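Drenstead Library Service Extends Summer Hours at Two Branches

16/07/2021

The Drenstead Library Service has confirmed that its Central and Cillside branches will remain open until 8 p.m. on weekday evenings through the end of the summer break. The extended hours take effect immediately and apply to all public areas, including the study rooms, the local history desk and the children's floor.

The decision follows a survey of cardholders carried out in May, to which 1450 residents replied. Respondents were asked when they would be most likely to visit and which services they used. Evening opening was the most frequent request, ahead of a larger stock of large-print titles and more places to sit near the windows at Central.

"Many of our readers work during the day and have been asking for this for a long time," said Inna Boiko, Head of Library Services. "We are pleased to be able to offer it at both locations, and we will look closely at how the evenings are used before any decision is made about the fall."

Staffing for the additional hours will be met from the existing budget. Two temporary positions have been filled at Cillside, where the circulation desk will also handle passport photo appointments and document printing until 7:30 p.m. The book drop at the side entrance on Sowah Street remains open at all times. Readers are reminded that the parking lot behind Central is locked at 8:15 p.m. and that vehicles left after that time cannot be released until the following morning.

The service has also announced changes to its lending rules. Late fees on children's and young adult materials have been removed, and fees already owed on those items have been cleared from 281 accounts. Cardholders under the age of 16 may now borrow up to 32 items at a time. Fees on adult materials are unchanged, as are charges for lost or damaged items - these are listed at each desk and in the printed guide for new members.

Reservations placed through the Fornodeo online catalog will be held for ten days instead of seven. Readers who have asked to be contacted by telephone will continue to receive a call when an item is ready for pickup.

Children's programs will continue at both branches throughout the summer. Story time is held in the mornings, and the building and craft tables are available during all opening hours, including the new evening period. No registration is needed, but children under eight must be accompanied by an adult. 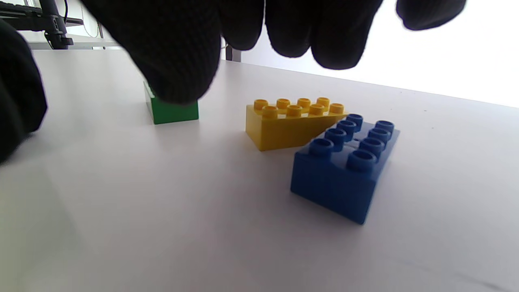 Toy building bricks on a white tabletop.

Selorm Yakubu, Branch Manager at Cillside, said families were welcome to stay for as long as they wished. "Parents often tell us they would like to come after dinner," Yakubu said. "Now they can."

The local history desk will be staffed until 6 p.m. only. Requests for maps and bound newspapers should be made before that time - material may then be used in the reading room until closing.

Printed copies of the new schedule are available at both branches.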